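So January is my month for closets, and I got as far as the white cabinet by the violet wallpaper before I wanted a nap. I love that wallpaper, I will hear no complaints!

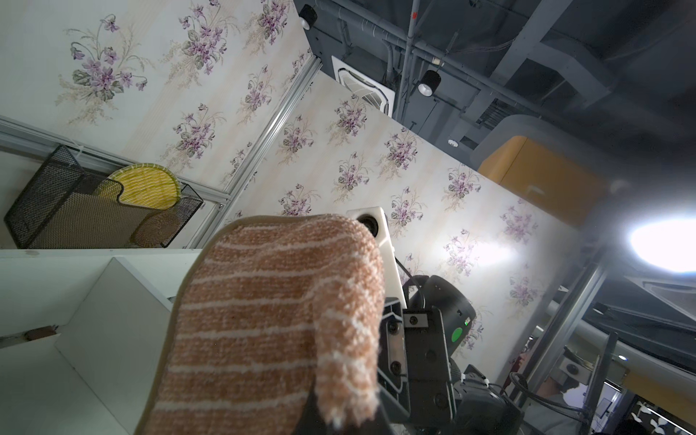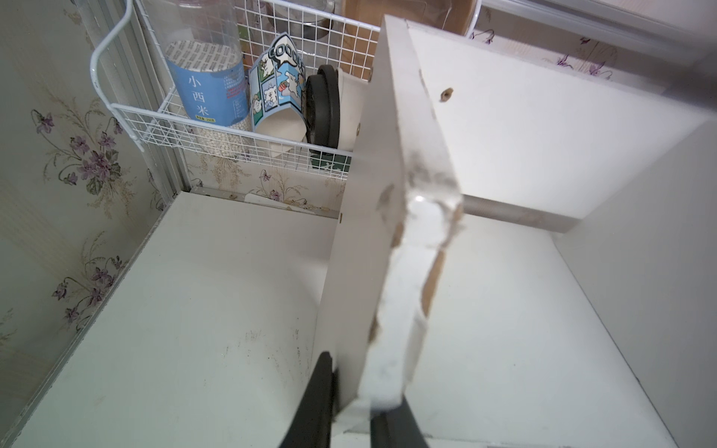
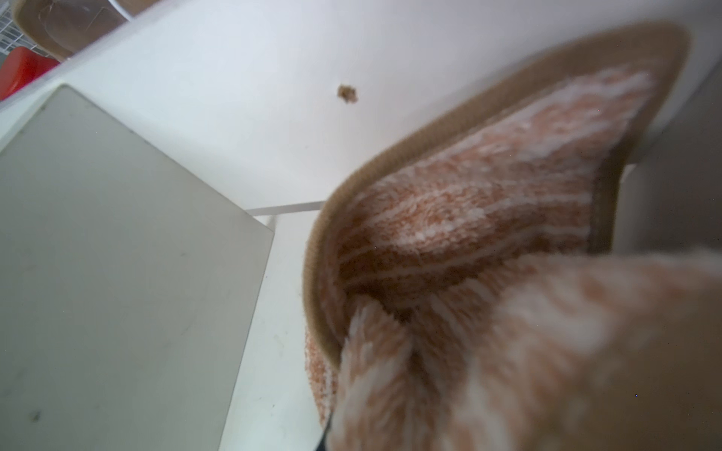

Anyway, Debora came by at 4 with coffee and talked me out of buying a whole new unit from Jumska (82 dollars, and I'd still have to put it together). She thinks a little edging tape will do. We'll see. The fuzzy orange slippers stay no matter what, my feet are freezing from now until spring. Next up is the hall closet, which I'm dreading, so send snacks.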